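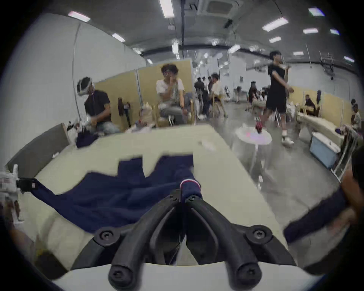 I went to Willine to talk about fingers. I'd heard they had spent September swapping one set of gripper fingers for another on the same hand-held tool, and I wanted to know if it made any difference when the thing you're picking up is a shirt. Short answer, yes, and they have opinions! The engineer who ran the comparison got me looking at hems before I'd even put my bag down. "Look at the stripe," she said, meaning the thin red-and-white band on the edge of the navy fabric, which the curved fingers had hold of. "That edge wants to roll. Stiff fingers push the roll away from you. Curvy ones kind of cup it, and then you can close on it."

The curvy ones are the Lutell set, black and rubbery. The set they were up against comes from Cuadros and is straighter and quite a bit harder. I asked if the Cuadros fingers were just bad. She winced.

"No, no. Please don't write that. They're great on a box, they're great on a bottle. I'd take them tomorrow if I was loading shelves. But cloth has no sides! You go in with a straight finger and you're really just pressing down on the table and hoping some fabric comes up with you."

The Lutell set weighs 15 grams more, and I figured that was nothing. She made me hold one of each for a few minutes with my arm out. Okay, I felt it in my wrist (I also sit at a desk all day, so take that how you like).

"People slow down by late afternoon," she said. "You see it in the clips before anyone says a word. So yes, I'd pay for a lighter one."

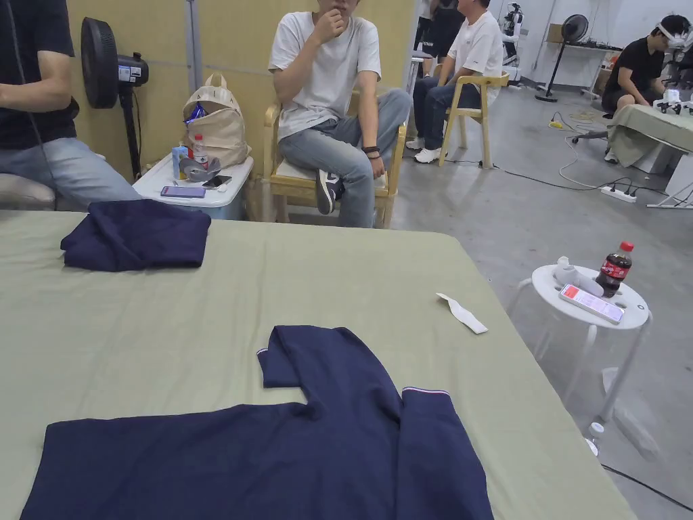
Polo shirts and why she hates them

We got onto clothes next. I had assumed towels would be the boring warm-up and jackets would be the hard part, but she puts the polo shirt at the top of her list of troubles. There's the collar, there's the placket, and then you've got trim on the sleeve hems that is a little stiffer than the rest of the sleeve.

"You fold the sleeve in toward the middle and it looks perfect, and you let go, and it creeps back," she said. "With the Cuadros fingers we'd get one layer when we wanted two. With the Lutell we'd get two when we wanted one. Pick your headache."

Their fix for the second problem was to limit how wide the fingers open. They settled on 11 millimeters for the last grab of a fold, after trying a lot of settings that she described with a word I'll leave out. The limit is set in the Kesach controller, and she has complaints about that too. Changing it means going through a menu, backing out, and starting the recording again.

"I want a knob," she said. "Give me a knob I can turn with my thumb. I've asked Kesach. I'll keep asking."

The plan was 2000 clips split evenly between the finger sets. They stopped at 1559. I asked if they'd run out of time, and she laughed and said they'd run out of pads. The tips wear smooth, and on cloth a smooth tip is useless, so the Cuadros half came up short while they waited on spares. She doesn't want to quote a success rate on uneven halves and I couldn't talk her into it.

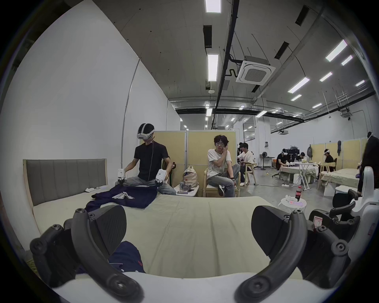

4 min read | Filed under: Grippers, Cloth handling

The part I hadn't thought about at all was the surface. They work on tables and they also work on a bed, up on their knees with a headset on and a gripper in each hand, with the garment laid out flat on the sheet.

"Fold on a table and your elbows know where they are," she said. "Get on the bed and everything moves when you move. You lean in to reach the far sleeve and the whole shirt comes toward you."

So which fingers won on the bed? The Lutell, she said, and she didn't have to think about it. A hard tip digs into the sheet, and then you're picking up bedding along with the jacket. A softer one slides along and finds the edge. She did add that a big print on the back of a garment can fool either set, as the printed part grips differently from the plain cloth next to it.

I asked what she'd buy if she had to order today. Lutell fingers, she said, plus a bag of spare pads, and she'd cut the weight somewhere else on the tool. She's keeping the Cuadros set in a drawer for the next job, which involves boxes.

"And the knob," she said as I was leaving. "Put the knob in."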